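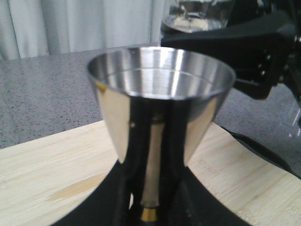
August, bench 2, started 7:40 a.m.

Continuing the cold-infusion bitterness runs for Kotaleo. Previous entry ended with the filter question still open. Closed now: paper filters stay, metal mesh is out. Mesh passes enough fines that the turbidity reading drifts for the first ten minutes and I can't get two readings to agree.

Water: still on the Tridus cartridge. Conductivity at the tap was high again this morning, normal after the cartridge. Swapped the cartridge anyway at 8:15. Old one marked and put in the drawer under the sink in case anyone wants to cut it open. Flushed the new one for the time on the label plus one more jug.

Leaf: lot 421, the gentian and orange peel blend. Bag opened yesterday and resealed with the clip. Smell normal. Moisture not measured, the balance is out on loan until Graziella Longo brings it back. If she reads this: the pans too, please, there is a small one missing.

**Setup**

- 2,000 ml water per batch, weighed in grams on the floor scale and treated as ml
- leaf at 17 g per liter
- jars with the white lids, not the clip-top ones (the gaskets hold the peel smell)
- fridge at 4 C, top shelf only
- pull times 2 h, 4 h, 8 h, 13 h

The 13 h pull is an awkward number. It comes from the original Prerker sheet, where somebody presumably left a jar overnight and wrote down when they got in. Keeping it so that our numbers can be laid next to theirs. If we ever redo the whole series I would go 2, 4, 8, 16 and be done with it.

**Run A**

Jars filled 8:50. Leaf in, lid on, inverted five times, into the fridge. Leaf floats for a good while before it sinks. By the 2 h pull most of it was down, with a raft of peel still on top. Stirred before sampling with the long spoon, two turns. Earlier entries don't say whether the jar was stirred before the pull, and I suspect that explains the spread at 2 h in the first series. From here on: two turns, wait one minute, sample from mid-depth with the pipette.

2 h: pale straw, faint bitterness, mostly orange on the nose. Absorbance low, inside the old range.

4 h: color clearly deeper. Bitterness arrives late and stays on the back of the tongue. Absorbance up, in line with the old series.

8 h: little change from 4 h in color, more in taste. Absorbance barely moved. Our wavelength is probably picking up mostly peel color and not much of what makes the stuff bitter. Has been noted before (see the page with the coffee ring) and nothing was done about it. I have asked for time on the other instrument.

13 h: will be missed today unless someone is in the building at 9:50 p.m. Moved the last jar to Run B, see below.

**Run B**

Same as A with the leaf cracked in the mortar first. Cracked by hand, 30 strokes, no sieve. Filled 5:30 p.m. so the 13 h pull falls at 6:30 a.m. tomorrow, when I am in anyway. No intermediate pulls on this one.

Jar from Run A is not a fair comparison at 13 h because it was opened three times. Label says A/13-moved. Do not average it with anything.

**Tasting notes, general**

Panel of two, which is thin. We tasted at 10:55, 12:55 and 4:55, samples brought to room temperature for 20 minutes in covered glasses. Water and plain cracker between. Bitterness on the 0 to 10 line scale:

| pull | taster 1 | taster 2 |
|------|------|------|
| 2 h | 2 | 1.5 |
| 4 h | 4 | 4.5 |
| 8 h | 6.5 | 5.5 |

Taster 2 had coffee before the last one. Leaving the score in with that remark. The quinine reference was mixed fresh and both of us put it at 5, where it should be.

The 8 h disagreement is within what we saw last time. Needs a third person before any of this goes into the report. Asked upstairs, no answer yet.

**Side item: the Lill syrup**

Lill want to know whether the infusion can go straight into their syrup base without heating. Tried 50 ml of the 8 h sample into 50 ml of the base at room temperature. Mixed clear. Left it on the bench for an hour and a haze started at the bottom, fine and white, came back into suspension on swirling. Second portion filtered before mixing: same haze, slower. So it is coming from something dissolved and the filter won't fix it.

Candidates:

1. pectin from the peel. Most likely. The base has enough acid and sugar to bring it down.
2. hardness in the base water. Lill have not told us what water they use.
3. carryover from the jar. Doubtful, the blank in the same jar stayed clear.

Test for 1 is simple: equal volume of alcohol on a few ml of infusion, look for strings. Did it at 5:10 and got a weak gel-like clot in the tube, not proper strings. Repeat with more alcohol, two volumes, and run a peel-only infusion next to it. If the peel-only tube clots harder, that is the answer and the choice is enzyme or less peel. Enzyme adds a warm step, which is the thing they are trying to avoid.

**Cleaning**

Pipette tips from the old box are leaving a film in the glass. Threw out the open sleeve. Rinse protocol back to three hot, one deionized, air dry upside down. No towel on anything that goes to tasting, the blue ones shed.

**Open**

- B 13 h pull, 6:30 a.m.
- second alcohol test, two volumes, plus peel-only
- ask Lill about water and about the pH of the base at delivery
- balance back from G.L., then moisture on lot 421
- third taster
- top shelf thermometer reads one degree under the probe, find out which is wrong

Fridge log initialed at 5:45. Leaf bag back in the dry cabinet, second shelf, clip on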